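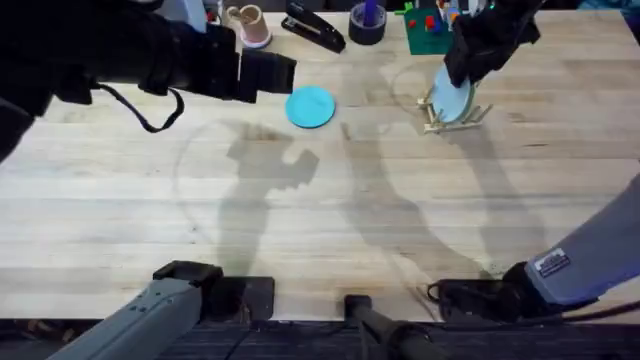
The cardiologist from Skirkitz said the valve could wait until August, and that she would put it in writing if anyone wanted it in writing.

My father did not want it in writing. He wanted it done before the hay came in. He sat on the exam table in Gasville with his shirt open and looked at the phone on the counter, where her voice was coming from, as if it owed him money.

"He gets winded on the porch steps," I said.

"How many steps?" she asked.

"Six," my father said. "And I don't get winded. I stop to look at the road."

She asked him to describe the road. He told her about the culvert and the Grindo feed trucks that cut the corner and left ruts. She let him talk. I understood later that she was listening to where he took his breaths. When he was finished she was quiet, and I could hear her typing.

"I'd like to see you in person," she said. "Bring whatever you're taking."

We drove down at five in the morning with his pills in a bread bag. It was 300 miles and he slept through most of it, which he never did in a car. At the gas station outside Skirkitz he woke up and asked if I had locked the barn. I said I had. I had not, but there was nothing in it worth stealing.

The echo took most of an hour. The technician kept the room dark and had him roll onto his left side and hold his breath, let it go, hold it again. On the screen the valve opened a little and shut. I had expected it to look worse.

Then there was a blood test. The cardiologist came in with the paper and turned it so he could read it. The number was 1,190.

"Is that out of something?" he said.

"No. It tells me your heart is working too hard. I was going by your old scan when I said August. I don't want to wait that long now."

"When, then?"

"They'd go in through the leg. You'd be here 2 nights if it goes the way I want."

He buttoned his shirt. He got the buttons off by one and had to start over, and neither of us helped him.

In the parking lot he called the neighbor about the hay. He told him to take the lower field first because it was drier, and to watch the dog, Zaki, who would run under the mower. He didn't mention the valve. When he hung up he stood with one hand on the roof of the car.

"Are you looking at the road?" I asked.

"No," he said, and got in.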